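**Ticket 155 - drinks table, Skamidden office, 2nd floor**

Opened by Octavio Zapata, Wednesday. Mugs and bottles stay on the white table after the break and people can't find a clean cup.
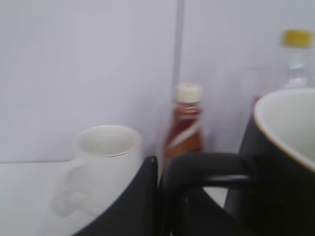

White mug, black mug and the sauce bottle by the wall.

Sauce should go back to the kitchen shelf - I have asked Salazar team. The paper cups are also left with the soft drinks.
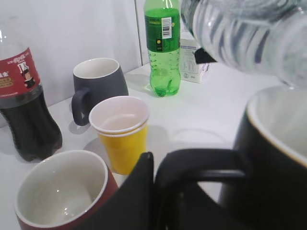 Obsa Alemayehu: Please keep the mugs, we need 14 for the Zeltlow visit. I will take the cola to the fridge at 8.

Status: open.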